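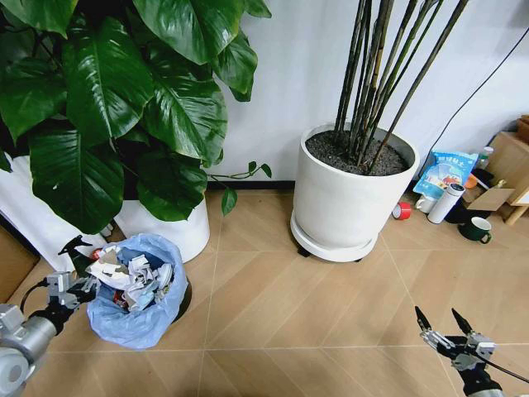 Workshop notebook, Ullel site
Wednesday, start of the late shift

Floor tidying and waste rounds, second week with the robot. The round now begins at 15:00, after the day staff have handed over.

Duties. Two members of the Otosholm cleaning team remain on the rota. Neither post has been reduced. Emptying bins passes to the machine where the route allows; plants, kitchen surfaces and all glass stay with the staff. One colleague has asked that watering be written into the rota by name of task – agreed, and entered.

Mugs and flasks left on the floor are to be treated as personal property. The robot is not to place them in waste under any setting. Staff are asked to return them to the kitchen before the round.

Overfull bins: grip on the liner is the open question. Loose paper at the rim should be pressed down by hand first until Vusarden replies.

Stop button: all late staff have now been shown its use. The training took over 10 minutes per person and should be allowed for in the shift.

Outstanding: revised break times, and a decision on who signs the log when the round is cut short.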